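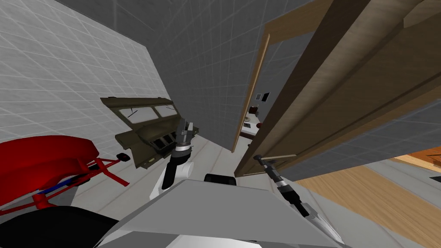 Grout and Hard Floors: Notes for the Utility Room

Cement grout is porous. It takes up mop water, and the soil in the water stays behind when the water dries. Most gray grout that looks worn is only loaded with detergent residue. Test a short length behind the door before deciding to regrout.

Mix one level tablespoon of oxygen bleach powder in a quart of warm water. Wet the joint with plain water first, then apply the mix with a narrow nylon brush. Leave it 13 minutes. Scrub along the joint, lift the liquid with a sponge, and rinse twice. Do not use a wire brush. Do not use vinegar on cement grout, and keep it off marble and limestone in any strength.

Joints that stay dark after two treatments are either stained through or have mold behind the face. Rake these out to two-thirds of the tile depth with a hand saw. An oscillating tool is faster but will chip a glazed edge if the blade wanders. Vacuum the joint, dampen it, and pack new grout in with a rubber float held at a steep angle. Wipe diagonally across the tiles so the sponge does not pull material out of the joint.

Corners where two walls meet are a separate case. They move with the building and should be filled with silicone, never with grout. Cut the old bead along both sides, remove it in one length if possible, and clean the gap with denatured alcohol. Open a window for this and keep the alcohol away from any pilot light. The gap must be fully dry before the new bead goes in.

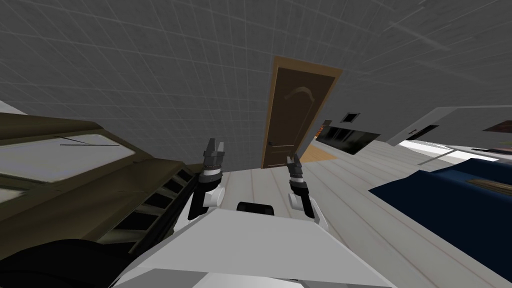
Vol. 13, No. 4

Furniture feet do more damage to a hard floor than shoes do. Grit lodges under the pad and cuts the finish each time the piece is moved. Turn chairs over in March and again in the fall, pick out the grit with a wooden skewer, and replace any pad that has gone hard. Felt suits wood floors. On tile, a plain rubber cap is better - felt picks up water from the mop and holds it against the joint.

Heavy pieces should be lifted, or walked onto a folded blanket and pulled. Take the drawers out first. Check rubber-backed mats as well, as some leave a yellow mark on vinyl that no cleaner will remove.

Penetrating sealer goes on after new grout has cured, normally 72 hours, though the bag may call for longer. Apply a thin coat with a foam brush and wipe the tile faces within five minutes. Dried sealer leaves a haze that needs solvent. To check an old seal, put a few drops of water on the joint. If the spot darkens, reseal.

Reader Kinga Bíró of Susstead asks whether leftover mixed grout can be kept. It cannot. Keep the dry powder in a jar with a tight lid, and write the color number on the lid.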